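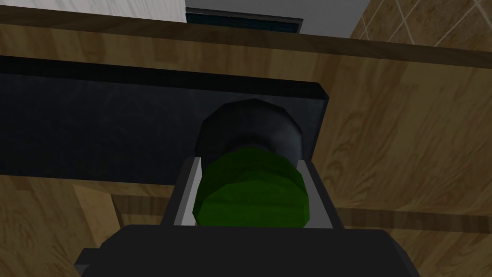
**Wollongong, 30 May 2019**

# Fotell K2 Kitchen Task Package

Simulation software for evaluating household manipulation

The Fotell K2 package is a set of rendered kitchens, task definitions and scoring tools for groups working on domestic manipulation. It ships with 271 tasks across several kitchen layouts. Each task is written as a single household chore, or one step of a chore: pick up a small container, open a drawer, move an item from bench to sink.

Buyers regularly ask us whether a machine trained on K2 can do the dishes. It can't. Current controllers handle short pick-and-place tasks acceptably when the object is rigid, upright and clear of its neighbours. Results fall away once a task calls for two or more steps in sequence, contact with a fixed surface, or an object whose pose has shifted in the grip. K2 measures where that drop-off occurs.

## What is supplied

- Kitchen layouts with varied wall, bench and cabinet finishes
- Object library, with rigid and articulated items stored separately
- Two-finger parallel gripper model, with adjustable finger travel and closing force
- Wrist-mounted virtual camera, with optional fixed cameras
- Msimang scoring module (see below)
- Printed and PDF manual

Object meshes are deliberately low in polygon count. Collision geometry is stored separately from the visible mesh and can be edited. If your controller depends on fine surface detail for grasp selection, substitute your own meshes before drawing conclusions from the results.

## Layouts and finishes

Surface finish has more effect on vision-based controllers than most new users expect. Speckled tile, wood grain and plain painted wall all occur at close range to the wrist camera, often in the same view. Dark timber items on a pale bench are generally segmented well. Dark items against dark cabinetry are not, and timber on timber is the weakest case in our own testing.

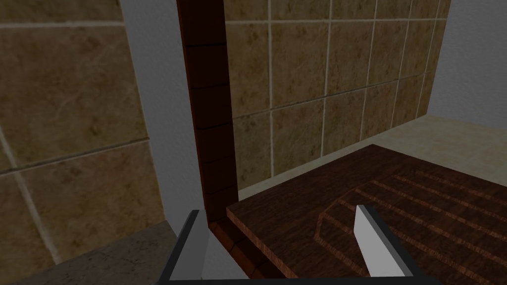 Finishes can be randomised per episode or locked. We recommend locking them for the first 70 episodes of any new task, then releasing one surface at a time. Randomising everything from the outset makes failures difficult to attribute.

Grooved and recessed surfaces are modelled as geometry, with no reliance on painted texture. A finger that comes down on a ridge will register contact. This slows the solver slightly and can be turned off in the layout file.

## Scoring

The Msimang module logs each attempt as complete, partial or failed, and records the step at which a partial attempt stopped. It also records unintended contact with benches, walls and cabinet faces. A controller may place an object correctly and still score poorly if it has scraped along a cupboard to get there. Some customers find this harsh — the weighting is adjustable.

## Specifications

| Item | Value |
|---|---|
| Tasks | 271 |
| Maximum steps per episode | 3000 |
| Objects in library | 121 |
| Gripper model | Two-finger, parallel |
| Licence | Per site, annual |

## Limitations

K2 does not model liquids, cloth, food or steam. Wiping, washing up, folding and cooking are therefore outside its scope, and together they make up a large share of actual kitchen work. Good results in K2 should not be quoted as evidence that a machine is ready for an occupied home. Friction values are nominal and have to be calibrated against your own hardware.

## Compatibility and ordering

Task files can be exported to the Sostomau controller format. Wollex arm models are supported through a separate adaptor, due for release in August. Existing K1 licence holders may upgrade at the renewal price. K1 task files will load in K2, but scores from the two versions are not comparable.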